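## 4. Swapping and comparing the fingers

Okay, arm's bolted down, the controller is talking to your laptop, and you've been through Section 3 without the shoulder joint groaning at you. Good! Now the fun bit. I've had the Voson fingers and the Bitar fingers on and off this arm more times than I'd like to admit, and this is the order I've settled on.

You'll need the small hex key from the bag (not the one for the base, it'll round the heads off), a bit of masking tape, a pencil, and something round to pick up. I use oranges. Maya Nimri swears by tennis balls, but they're so grippy that every finger looks brilliant.

### 4.1 Fitting a finger

1. Send the arm to its park position, then switch off at the power supply. The button on the controller only stops the motion, the servos are still live.
2. Undo the screws on the old finger and pop them in a dish. They're tiny and they love carpet.
3. Offer up the new finger and start every screw by hand before you tighten any of them.
4. Nip them up until they're snug, then stop. It's plastic, mate, it won't take any more.
5. Tug the wires gently and swing the wrist through its travel with your hand. You want a nice lazy loop with nothing pulling tight at either end.

> **Caution:** Never swing the wrist by hand with the power on. The servo will fight you and the gears come off second best.

### 4.2 Setting the open and close limits

Power back on, then open the Potden panel and go to **Gripper > Limits**.

1. Set **Open** to 525. That suits both sets of fingers and you probably won't touch it again.
2. Set **Speed** to 40 while you're learning. You can muck around with faster later.
3. Put your orange between the fingers and step **Close** along with the arrow key until both sides are touching it.
4. Go 2 more steps and save. Any further and the servo just sits there humming and cooking itself.

**Note:** if you change fingers you have to redo the close limit, even if the new ones look the same length. Ignacio Lorente lost a whole arvo to this one, and so did I, a week after laughing at him.

### 4.3 The pick-and-place run

Tape a small cross on the bench where the fruit starts, and pencil a light mark where the plate goes so you can put it back in the same spot after you've bumped it (you will bump it). Any plate with a bit of a rim is fine.

1. Load the routine called `pick_slow`.
2. Set a piece of fruit on the cross and press **Run**.
3. Keep a hand near the stop button and the other one well away from the fingers.
4. Write down what happened straight away: clean lift, slipped, or missed.
5. Change one thing at a time between runs.
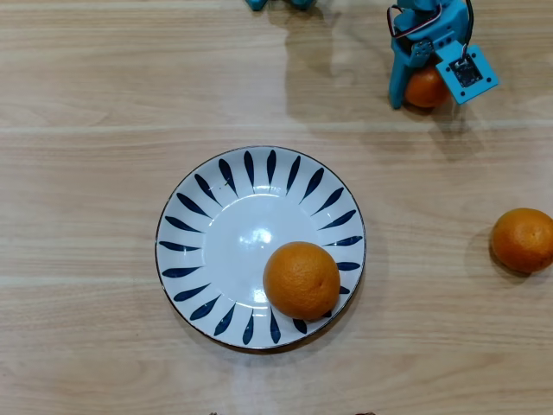

I do the whole lot with one set of fingers before I swap to the other, same fruit, same speed. It's tempting to swap halfway when one set is behaving badly, but then your notes are a mess and you can't tell a bad finger from a bad close limit. My own run on the Voson set was 56 picks, and by the end I had pretty strong feelings about them. They're lovely on anything round and hopeless on a flat lid. The Bitar ones are the other way about, and a bit slower to line up.

If the fruit rolls away as the fingers come in, the approach is too low on one side. Raise the wrist a touch in **Arm > Approach** and try again before you blame the gripper. If it lifts and then drops, go back to 4.2 and check the close limit.

> **Caution:** Bright overhead lights can bounce off a glazed plate and confuse a camera. If you've added one from the Dedthorpe kit, move your lamp before you start fiddling with exposure.

Hanan Sabbagh is putting together a version of `pick_slow` for the longer arm, hopefully ready in January. Until then, long-arm people should drop the speed again and skip step 5 of 4.1, and do the cable check in Section 6 in its place.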